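From: Malsha Bhattacharjee
To: Pluresier owners list
Subject: Re: Brake pedal going long after rebuild

Lamai Sangkhawat wrote:

> Rebuilt both rear cylinders on the Pluresier over the weekend, new
> shoes, new hoses, the lot. Bled it three times round. Pedal is fine
> first thing, then by the bottom of our hill it is an inch lower and
> I am having thoughts about my will. Pumping it brings it back. No
> leaks that I can find and the reservoir is not dropping. Used over
> 500 ml of fluid so far, most of it now in the drain tray. Is it the
> master cylinder? Jadik want 300 for a new one and I would rather
> not, what with November being what it is.

Lamai,

Put the 300 back in your pocket for now. A master cylinder on its way out usually sinks under a steady foot with the engine off. Sit in the car, press firmly, hold it there while you hum something. If it stays put, the master is probably fine and you have too much slack at the back.

A pedal that comes up when pumped is nearly always shoe clearance, and you have just fitted new shoes. Did you back the adjusters right off to get the drums on? And did you wind them in again afterwards? I ask as somebody who once drove to Sunday lunch and home again having done the first half of that job beautifully.

The later cars have the self-adjusting ratchet, which was Pluresier's way of saying they would rather you didn't look in there. The levers are handed. They will go on the wrong side perfectly happily, and then every time you brake they wind themselves slacker. Left has a small notch on the heel, right is plain. If both of yours have been off together and spent the night in the same tin, check.

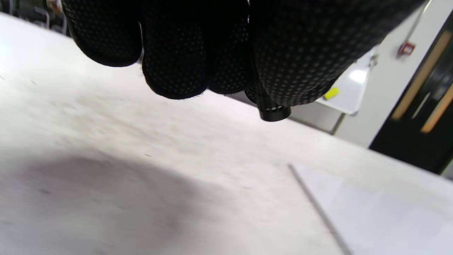
Setting them: jack up one side, handbrake fully off, slacken the cable at the equaliser so it can't hold the shoes out. Turn the star wheel until the drum locks, stamp on the pedal a couple of times to centre everything, then back off click by click until the wheel turns with only a faint scrape. The book says 13 clicks. The book was written by a man with new drums. Mine likes nine on one side and eleven on the other and I have stopped arguing.

If the drums have a lip, dress it off before you do any of this. Measure them as well while they are off the car. There is a maximum diameter cast on the outer face, usually under a layer of paint applied by a previous owner who felt it would be quicker by brush.

Only after all that, bleed again, furthest wheel first, and don't reuse what came out. I know people who strain it through a sock. I don't accept lifts from them.

If it still sinks, you can rebuild the master yourself. The Grikden seal kit, number 2131, fits the early bore and comes with the proper circlip. Avoid the Pinto kit, whatever the man at the autojumble tells you. The secondary cup is a shade too small and you will be back here in a month with the same subject line. Do check the bore for pitting first, as new seals in a rough cylinder last until you have tidied the tools away.

And please stay off the hill till it's sorted. The lane at the back is flat and has a perfectly good hedge at the end.

Let us know what the levers look like.

Malsha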